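Notes from the Shoe Rack Project

The student robotics club has now completed the first part of its household tidying project, and I have been asked by several families to set down what the group is working on. The task chosen for this term is the shoe rack. It was proposed by the students themselves, in preference to the block stacking exercise that the club has used since September of the year before last, and the members voted for it by a clear margin.

The first lesson of the project concerned the approach. Before a gripper can close on anything, it has to come down low over the surface with its fingers open, and it has to stay clear of the legs of whatever furniture is standing there. 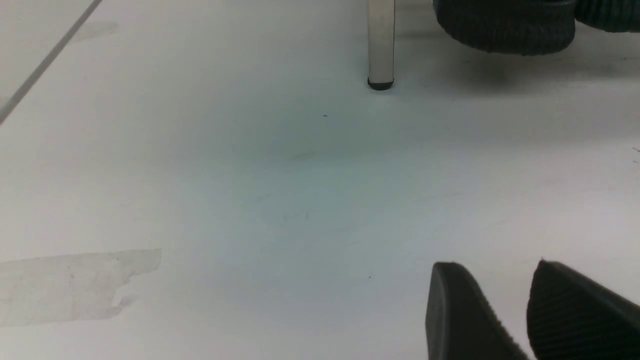
Posted by Mohandas Unnithan
February 6, 2021
Filed under: Club News, Student Projects

Members are reminded that the arm is driven by a student at all times during this part of the project. Each attempt is recorded, given a number and entered in the club log, together with the name of the driver and a short comment. The log now holds 205 attempts. Of these, 114 were marked as complete by the student keeping the record, and the remaining entries have been set aside for discussion at our next meeting.

Yoon-hee Ban has taken responsibility for the log and has asked that comments be written in full sentences. I support this request. An entry reading "bad" is of little use to the person who must study it two weeks later.

A good deal of time has gone into the view from the wrist. The small camera there shows the fingers in the lower right corner and a wide area of white surface, and a driver who relies on it alone can easily lose track of where the rack begins. Jericho Dumlao prepared a short guide on this subject. His advice is to find a foot of the rack first, note its place in the view, and only then begin to move – slowly, and with the fingers open.

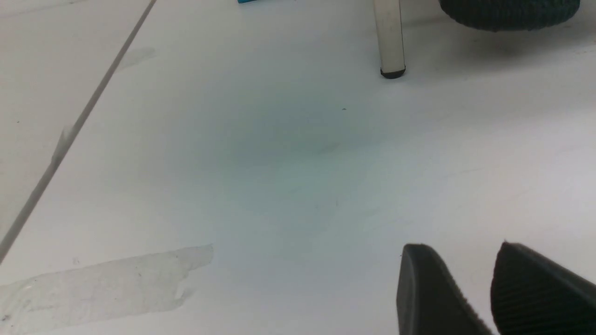 Handling the Shoes

The second part of the project is more demanding. Slides with thick foam soles behave quite differently from canvas sneakers, and laces are a difficulty of their own. The students have agreed that shoes on the rack should be placed with the heel toward the front, which gives the driver a firm area to take hold of. Mark Anthony Espiritu argued for the toe and was given a full session to make his case. The heel was kept, although the matter may be raised again.

The wider view is used for this stage. A navy canvas sneaker held at the heel, with black sneakers lined up on the same shelf, gives a fair idea of how little room the gripper has between one pair and the next.
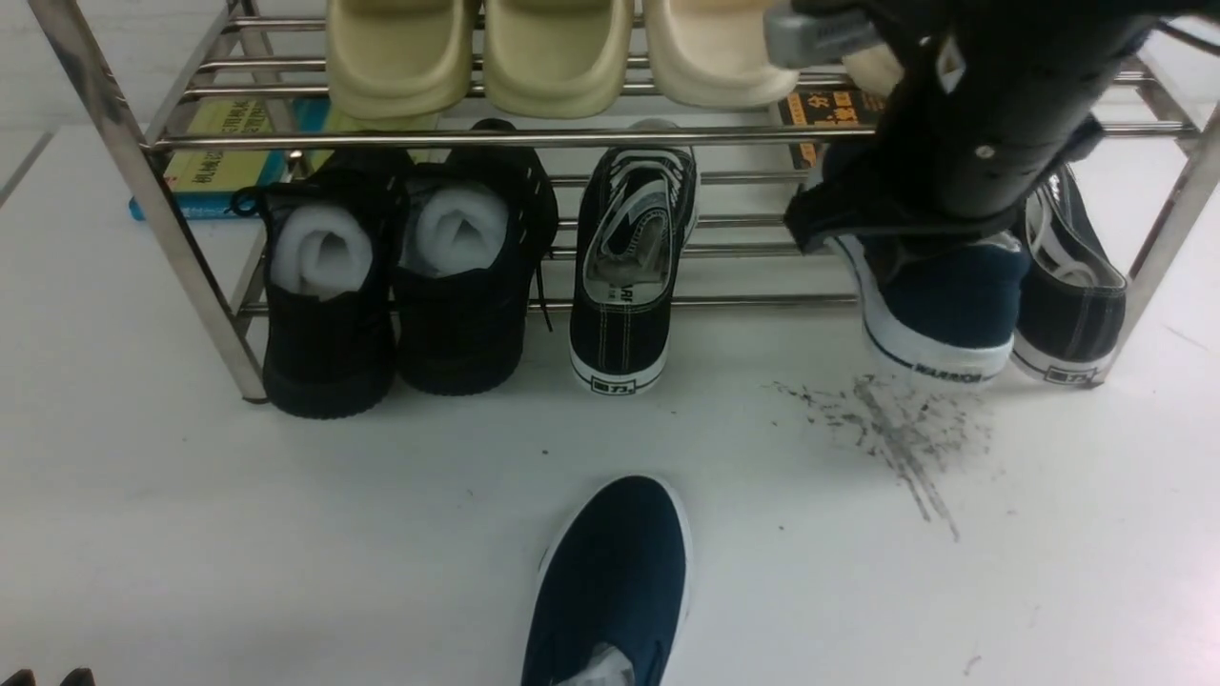 Aníbal Pacheco wrote to me after reading a draft of these notes and asked whether the students should be scored on speed as well as on completed attempts. In his view, a driver who knows the clock is running will plan the route to the shelf more carefully. I have passed the suggestion to the members. My own preference is to leave speed out of the scoring until the heel grip is secure, and to return to the question when the slides have been covered in the same detail.

Written comments for the log discussion should reach Yoon-hee before the next meeting. Drivers who have not yet read Jericho's guide are asked to do so before they next take the controls.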